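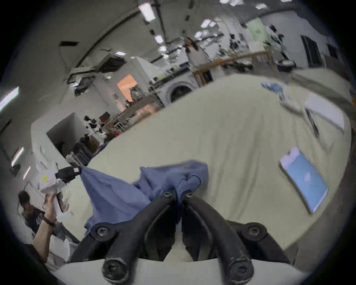
Kekana garment handling: software and bench checklist
Site: Plelier workshop, folding bench
Date of check: 21/07/2025
Software under check: Drikau recorder and Ilow pose tracker, June build

Part A. Before recording

1. Recorder starts without warnings and shows both hand-held grippers by name.
Pass. Left and right were swapped in the last build. Names now match the labels.

2. Clocks on the two grippers agree.
Pass. Checked at start-up and again after 16 takes.

3. Free disk space is above the limit set in the recorder.
Pass. The limit is still set in the config file and cannot be changed from the screen. Ticket open.

4. Finger screws looked over and fingers open fully.
Pass. Light scuff marks on one finger. No action needed. 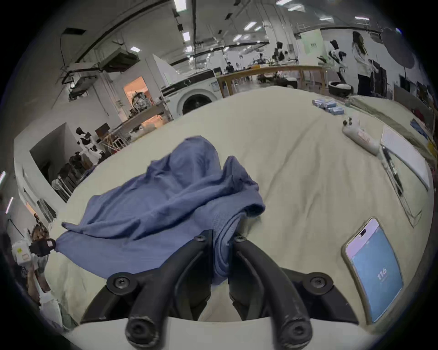
5. Finger width reads zero when closed on nothing.
Pass after recalibration. The first reading was off on the left gripper, and the recorder let the take begin anyway. It should refuse.

Part B. Tracking and perception

6. Tracker holds its position with people moving in the background.
Pass with comment. The pose estimate leans on fixed points such as the ceiling lights and the washing machine. Do not move large items between takes without making a new map.
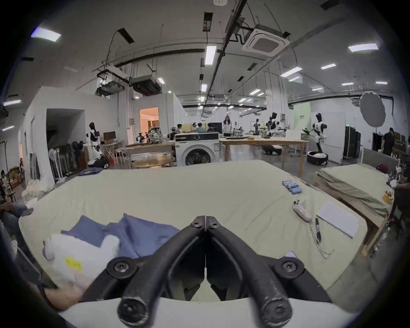
The new map must be saved under its own name. At present the tracker writes over the old one and gives no message, so earlier takes can no longer be replayed against the map they were made with.

7. Cloth outline is found on the pale table cover.
Pass for blue garments. Not tested with white ones. Mark white garments as untested in the task list.

8. Dropped frames per session within limit.
Fail. 619 takes checked, and two had gaps long enough to upset the planner. Both were left out of the export by hand.

Part C. Planner and export

9. Two-handed grasp points are labelled for both sides.
Pass. See note on sleeves below.

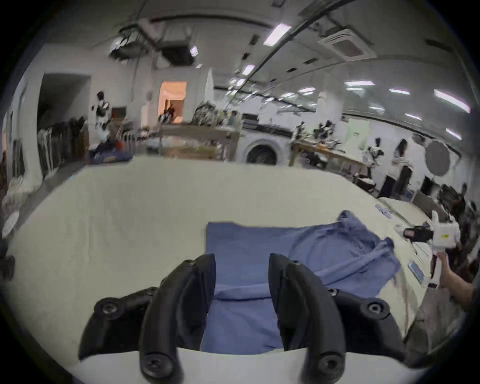 Item 9: blue garment on the bench, gripper fingers open.

Note on sleeves: where a sleeve is bunched, the planner sometimes offers a grasp point on the fold and misses the cuff. Label the cuff by hand until this is fixed.

10. Export finishes and the take count matches the recorder.
Pass. 1,185 takes in, 1,185 out. Batches over 2,000 still have to be split.

11. Stop command ends replay on the arm at once.
Not checked at this visit. Replay stays locked until it is.

Result: recording may go on. Items 5 and 8 to be checked again with the next build.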